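Studio Life > Odds & Ends > Galleries

The Hair Stuff Box: A Gallery

Every ballet studio has a box. Ours lives in the small practice room at Lornudville, and it was meant to hold hair things - bun nets, pins, a spare elastic for whoever left hers in the car. That was the plan in August. By the time I got to it last Friday it had become the place where small objects go when people are in a hurry.

I took everything seriously, as you do when there are 35 students and one working hairbrush. The first job was finding out what we owned. The second was deciding whether we still wanted to.

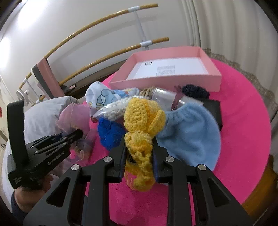

Nkechi Ogbonna wrote in to say that her studio in Okthorpe tried labeled jars, one for pins and one for nets, and that within two weeks both jars were full of hair ties and a single sock. She now recommends one box, one lid, and low expectations.

I find this comforting. The heap stage is my favorite part anyway, when it's all out in the open and nothing has been judged yet. The yellow crochet piece got a lot of handling. Three people told me what it was and I have three different answers written down. The bag of white beads was easier, in that we all agreed it was beads. Who brought beads to ballet is a separate matter, and Sreekumar Bhat has promised to ask the Saturday parents, in the tone of a man who won't.

A few rules we settled on, more or less by shouting across the room: knitted things stay, because winter is coming and the heating is what it is. Ribbon stays if it's longer than your hand. Loose pins go in a pouch with a zipper that closes. I bought a pack of 200 pins last spring and would like to meet even one of them again.

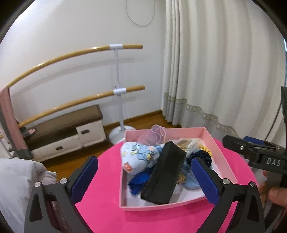
My own view on boxes is that they should be shallow. A deep one is a well, and the thing you need is always at the bottom of it, under a cardigan. The pink one wins on that point alone. It isn't tidy, I'll grant you, but the navy bun net can be spotted from above, and so can the black zippered pouch, and that is a better score than the old tub from Cokidholm ever managed in its life. The lilac mesh ruffle refuses to lie down. I have stopped arguing with it.

Jiahui Tang wants dividers. Hauwa Adebisi wants everyone to take their own things home. We'll look at both ideas after the recital, when the box will be full again and I'll be less polite about it.

Filed under: hair and buns, studio storage, lost property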